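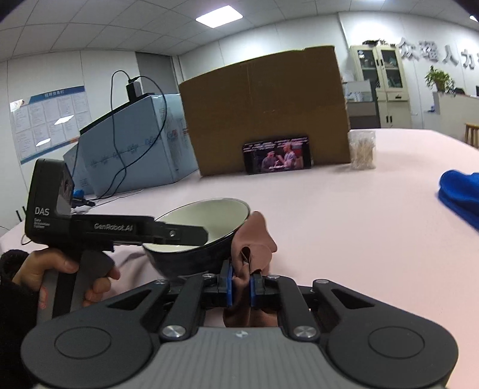

Bodusstead evening class, handout 4: drying up

I always start this one with bowls, as they're the thing people chip most. Hold the bowl steady by the rim with one hand and work the folded cloth round with the other - inside first, then the outside, then the foot. Tilt it towards you if the bottom won't dry.

Fold your cloth in four before you start. A bunched-up one drags!

For next time, bring two bowls from home and a clean tea towel. We've got the room for 50 minutes, so please be prompt.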